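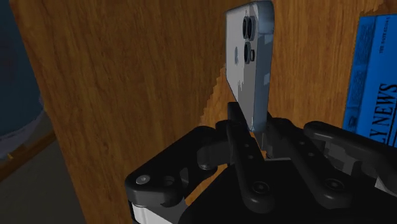 Kendra Desjardins
Recording Secretary, Gronum Water District

Minutes of the Operations Meeting, January

The meeting was called to order at 6:30 p.m. Minutes of the previous meeting were approved with one correction: the valve replaced at Wurketti is a gate valve.

1. Meter replacement
Operations reported 957 of 1,396 residential meters replaced. Remaining units are in the Marnar and lower Begum zones. Work in Begum is on hold until the supplier ships the correct register heads. Staff will send door notices before entering each zone.

2. Marnar main
Static pressure at the Marnar hydrant was recorded at 37 psi, below the district target. The field crew suspects a partly closed valve upstream. Motion to authorize a valve survey before any pipe is ordered. Seconded and carried.

3. Leak reporting
Residents may now report leaks by phone or through the web form. Reports must include a street address and the time the leak was first noticed. The after-hours number stays the same. The board asked that the form also accept a meter number. Staff will check with the web host.
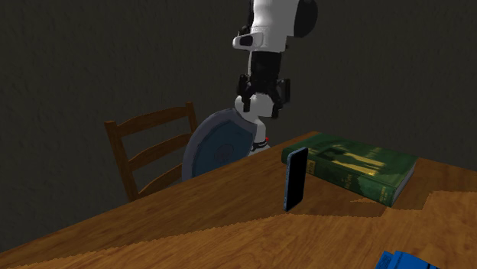
Thick green book and wooden table.

4. Records
The bound log of valve locations does not match the digital map in several parts of Wurketti. Staff will correct the map first and mark each change in the log with initials. Old entries are to be struck through with a single line and left readable.

5. Rates
Discussion of the tiered rate proposal was tabled. Two members asked for the winter usage figures split by zone. The written comment period will stay open for 30 days after the draft is posted.

6. Public comment
One resident asked why the Begum flushing schedule had changed. Operations replied that the blow-off at the east end is out of service and flushing will resume when the fitting is replaced. A second resident asked for larger type on the bills. Referred to the billing office.

Action items
Valve survey, Marnar: field crew
Register head delivery date: purchasing
Winter usage by zone: billing office
Web form meter field: K. Desjardins

Adjourned at 8:10 p.m.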